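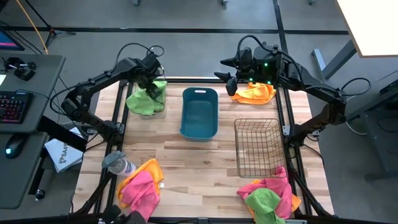 Is the open day still limited to 30 people?
The limit stays at 30, so please sign up with Prakash Rajan.

Prakash Rajan wrote on 7/17/18:
> The Cestby visit is on. We will see the two-arm
> table sorting cloths into bins and baskets.

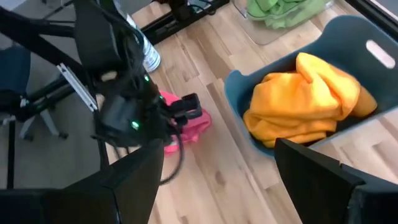
Gripper above a pink cloth.

I can bring the Drustwood people in my van. Park behind Willeo and come in by the side door.
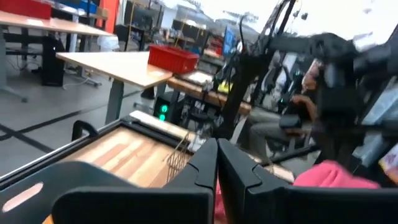 Then sign in at room 215 and leave your coats there. The talk comes first, then the demonstration.

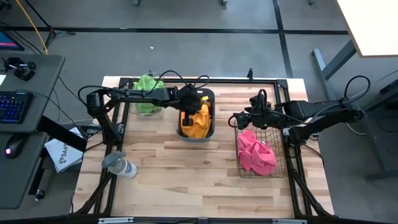
Page last modified: November

Questions about rides go to me, off list please.

Abdel Hamid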